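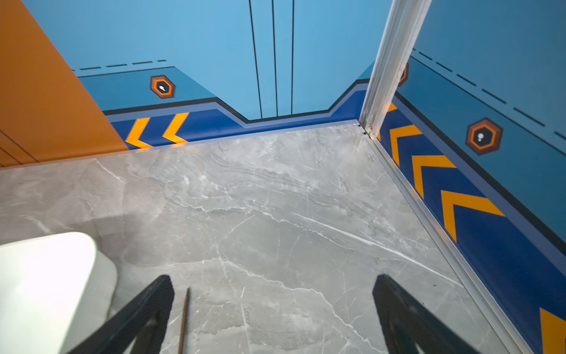
Wurkus is a tabletop station with two arms that a company can rent by the month, and it is made for people who want to teach a robot to handle hand tools but do not want to build the robot first. I spoke with Liliana Caputo, who leads the product at Elteo, during a long morning in which she answered more questions than I had prepared. My first question was about the walls. I expected white or gray ones, and the ones around the marble-look surface are sky blue, with a dark blue band along the bottom and orange chevrons inside it. "People think it is decoration," Caputo said. "I like it as decoration too. But a plain wall gives the camera very little to hold on to. With the arrows and the hexagons, a person who looks at a recording knows at once which corner he is looking at."

The same person, she added, is often sitting in another town. Customers of Wurkus receive the recordings from the wrist cameras and go through them at their own desk. Some of them never touch the station after the first week.

I asked what is in the box. Caputo corrected me: it is not one box, it is two crates, and the heavier one weighs 44 kilos. The arms come with their grippers already mounted. The walls come flat. Elteo promises that two people can put everything together in 50 minutes, and I wanted to know if this is true for normal people. "For normal people who read the guide, yes," she said. "The corner posts take the most time. You must tighten them from the bottom, and everybody begins from the top."

She learned this from the first customers, a small repair school named Mangubat, where the students built the station with the posts upside down and used it so for some weeks before somebody called.

We came then to the tools. The standard task, which every customer receives with the station, is clearing up: the arms take small objects from the surface and bring them to a container. I expected that the difficult part would be the heavy pieces. Caputo said that weight is not the main problem. A wrench is flat and lies close to the surface, so the fingers have very little room to go under it. A chess piece on its side can roll when it is touched. The two together are a good morning of work for a beginner.

"And the basin has a rim," she said. "You would not believe how many hours we have spent on the rim." An arm that comes in too low pushes the basin instead of reaching over it. In the first version of the training program there was nothing about this. Now there is a full lesson, with the second arm staying near the side of the basin while the first one works.
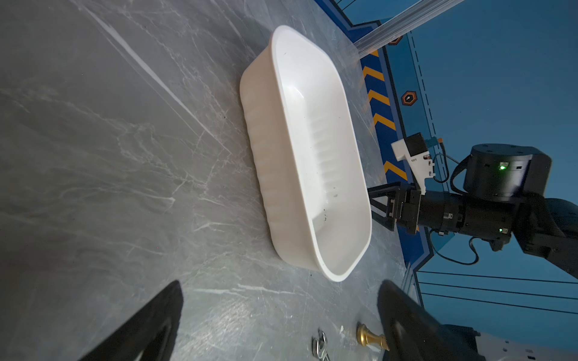
What the customer pays for

The price was the subject where Caputo became more careful. Elteo asks 1,000 euros per month for the station, with a minimum of three months, and delivery is separate. Training by video call is included for the first two weeks. After that it is paid by the hour.

I told her that for a small workshop this is a lot of money. She did not disagree. "If you have one task and it never changes, please do not rent from us," she said. "Buy a fixed machine. We are for the people who do not know yet what their task will be."

There is a library of ready exercises, which is called Skurkum. It has 74 of them at the moment, from very simple ones such as closing the gripper on a standing object, up to those that need both arms at the same time. Customers can send their own exercises to the library, and Elteo checks them before they are published. Florante Umali, who writes most of the lessons, sat with us for this part of the conversation. He told me that he prefers screwdrivers to any other tool for teaching. The handle and the shaft ask for two different grips, he explained, and a student understands the difference after a few attempts without any theory. He usually begins with the handle, because there the fingers find something thick to hold.

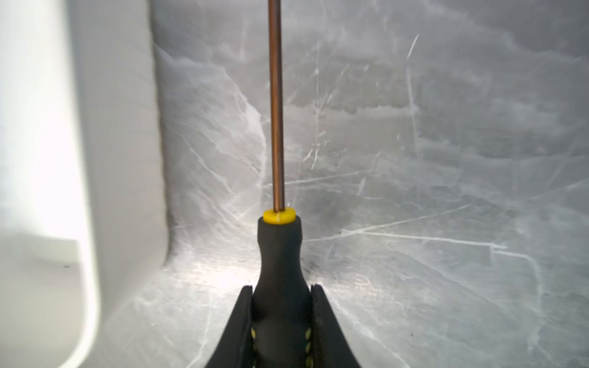 The second lesson is to put the tool down again, and Umali said it is the one where most students become impatient. To open the fingers is easy. To open them at the correct height, with the tool already resting on something, takes practice – he gives it a whole afternoon.

I wanted to know also about shiny surfaces, as I had read complaints about reflections in an older version. Caputo admitted that this was a real discussion inside the company. Several engineers wanted a matte mat for everything. She was against it. "In a kitchen or in a workshop the light comes back at you from the metal and from the stone," she said. "If the robot learned only on a nice mat, you have to teach it again when it comes to you." The mat is now sold as an extra, and according to her few customers order it.

My last questions were about what is missing. There is no good way at this time to change the fingers without tools. The software speaks only English. Support closes early in the afternoon, and this is not practical for customers who work in the evening. Caputo wrote all three points down while I was speaking, and said that the fingers will be solved in September. About the other two she did not promise anything. She believes the station is in the end easy enough to use without much support. 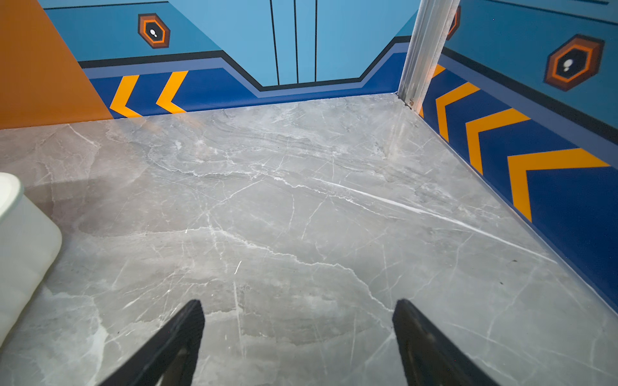

Jocelyn Fajardo sees it differently. She rented a Wurkus for five months, and she told me by phone that the first of these months was lost almost completely, as the guide explains well how to build the station and badly how to plan a week of recordings on it. She would have paid more for one person who came on the second day and stayed until the evening. The arms themselves gave her no trouble, and she would rent again, "but with the training written into the contract, hour by hour."

I sent this remark to Caputo. She answered the same evening that a visit on site can be booked already, but that it is written on the last page of the offer, and that she will ask to move it to the first.

The interview was shortened and the quotations were approved by the speakers. Published May 16, 2024.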